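About the Stokwood Manipulation Club

The club is a student group at Stokwood College working on robots that handle soft objects. It started as a branch of the electronics society and became separate when the Nitano project was approved. Membership stands at 21, drawn from all years. No programming experience is asked for.

Nitano is our current project: a set of recorded demonstrations of household cloth tasks, later used to train a folding policy. Members work the cloth with hand-held grippers, one in each hand, and fingers stay off the fabric. Shirts are the main item this year. 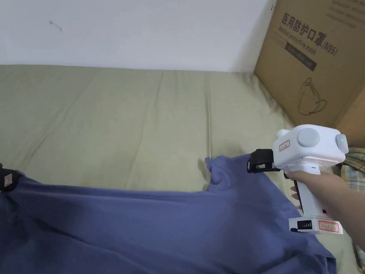
Marloes Van Loon: I joined expecting to write code and spent my first month learning to pick up a hem. It changed how I think about grasp points, and I would still like more time on the code.

Each member completes 30 practice folds before any recording is kept. A fold begins with the garment laid flat. Corners are taken at the hem or the sleeve, and the jaws are opened only when the layer below is lying still. Failed folds are labelled and stored with the rest – the Drukier group uses them for its error detection work.

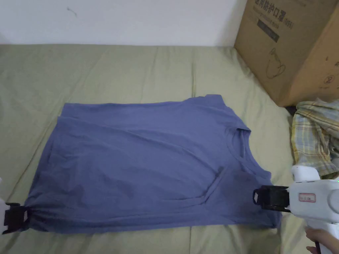
Nitano project: T-shirt laid out on the bed, grippers at either side.

Sessions run for 2 hours from 16:30. The first part is calibration and file naming, which new members tend to underestimate. A recording with the wrong task name is not corrected afterwards; it is deleted and done again.
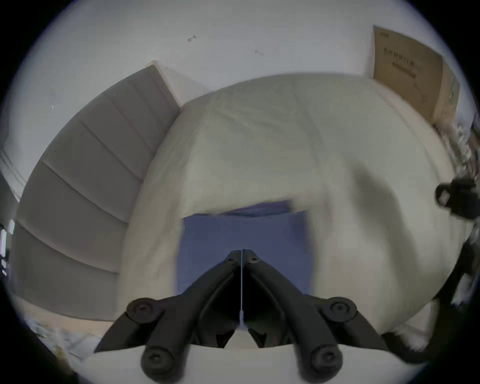
Views taken from the gripper are stored alongside those from head height, and both are checked for matching time stamps before upload. Review takes place in the De Graaf room, where the workstations are. Members review each other's recordings and do not sign off their own.

New members are accepted in October and March. Write to the club desk at Stokwood, giving your course and year.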